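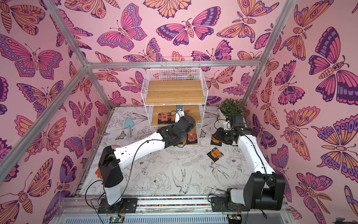

How a Robot Cell Is Looked After

A robot cell is a space built for robots to work in. It holds the arms, the bars that support them, and the things they pick up. This page explains how one kind of cell, called the Plimska, is set up and kept running.

The frame

The frame is made of aluminum bars bolted together. Aluminum is light and does not rust. The bars have to meet at the correct angles. If one bar is loose, it can shake when an arm moves, and anything fixed to it shakes too. A worker checks the bolts with a wrench once a month.

The arms

A Plimska cell has two arms. Each arm is bolted to a black plate at the front. The stiff parts of an arm are called links. The places where it bends are called joints. Inside each joint is a motor, and next to the motor is a sensor that measures how far the joint has turned.

Before work starts, each arm moves to a known position called home. The computer reads the sensors and compares them with the numbers it has saved. This is called calibration. It takes about 15 minutes. An arm that has not been calibrated may close its gripper beside a packet and pick up nothing.

The gripper

A gripper is the hand of the robot. The ones in this cell have two fingers, which close together to hold an object. Tea pouches are useful for practice. They are light, and their labels help a camera tell one kind from another.

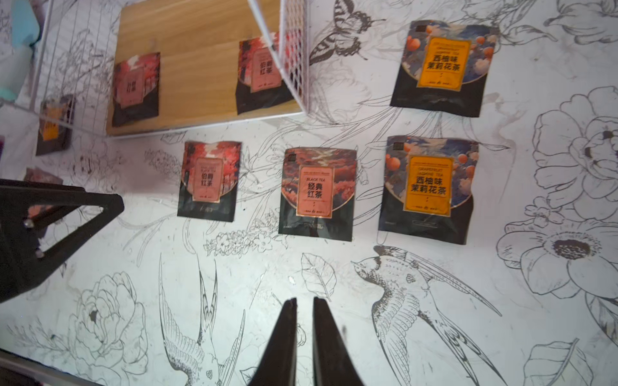
Fingers wear down with use. The Bameck log sheet has a line for each finger, and the worker writes down how many times the gripper has closed. One pair was changed after 1,349 grips. Dust on the fingertips makes them slip, so they are wiped with a dry cloth every morning.

The cables

Cables carry power and signals along each arm. A cable needs some slack – extra length – so that it does not pull tight when the arm stretches out. Too much slack is also a problem, as the cable can catch on a shelf.

Switching off

No one reaches into the cell while the arms have power. The worker presses the stop button, turns off the main switch, and waits 20 seconds. Only then can a cable or a finger be changed.

Words to know

Calibration: checking a machine against known numbers.
Joint: a place where the arm bends or turns.
Link: a stiff part between two joints.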